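Home | Our Projects | Grants | News | Get in Touch

Filed under: Community Food, Progress Reports
Last updated 6th April

Soltthorpe Shared Kitchen: progress report to the Bayram Fund

Hello again from Soltthorpe! I know the form asks for "outputs" and "outcomes" in separate boxes, but I've written this one as a letter, like last time, and I'll fill in the boxes too if you need them. Quite a lot has happened since the first payment came through, and most of it is good.

The cooking evenings are the part I'm happiest about. We said we'd run 12 in this stretch and we've run 15, mostly because people kept asking and the hall had the nights free. The bread ones fill up first every time. The soup and stew evenings were slower to get going (I think the poster made them sound a bit worthy), so I changed the name to "One Pot Suppers" and we've had a waiting list for the last few. Same recipes, same pots!

We've had 108 people through the door so far, counting each person once no matter how many times they came back. A good chunk of them are from the Pernach end of town, and I'm really pleased about that, as we had hardly anyone from there last year. The bus change helped. It now stops right across from us and runs late enough for people to get home after washing up.

The lunch club is where we're behind. I'd told you it would be weekly by now and it's still every other week. The trouble is the oven. It takes forever to heat and the left side burns everything, so we can't put out a hot meal for a full room without starting at dawn. I've had two quotes for a replacement and both came in higher than the line in our budget. I'd like to talk to you about moving some money over from printing, where we've spent very little. More on that further down.

The counter end of the kitchen is in much better shape than the cooking end, and the layout is so much easier to work at now.
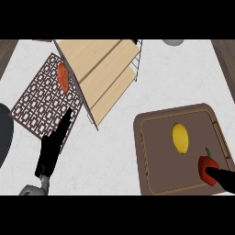
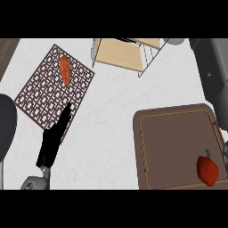 Kitchen counter, white with gray veining

Now, the recipe booklet. We've collected 26 recipes, all from people who come to the evenings, and they're wonderful and completely inconsistent. One of them says "flour until it looks right." Another is measured in teacups. I've been cooking my way through them at home on weekends to get proper amounts down, and I've got through a bit more than half. My family would like me to stop making the cabbage pie. I had planned to send it to print this month, but I'd rather get the amounts right first, so please expect it in the next report.

We also started buying our vegetables through Stoka, the growers' co-op out past the mill. It costs a touch more than the wholesaler for onions and carrots, and less for almost everything else, and they drop off on the morning we need it. The boxes do vary! We had a week of nothing but beets, and that evening turned into a pickling session that a lot of people said was their favorite so far. I'd like to make pickling a regular thing in the fall if we can get the jars cheaply.

On money, the full sheet is attached, but the short version is that we're under on printing and travel, over on ingredients, and right on the mark for hall rent. The ingredients overspend comes from the extra evenings. I've asked people for a small contribution at those, pay what you can, and it has covered a fair part of the gap.

So I have 2 requests. The first is permission to move the unspent printing money toward the oven. The second is a short extension on the booklet, so I'm not rushing the testing. If you can let me know on the oven before the end of April, I can hold the lower quote, as the supplier is putting prices up after that.

You're very welcome to come to a supper if you're out our way. Just tell me ahead of time so I can save you a chair, and say if you don't eat beets.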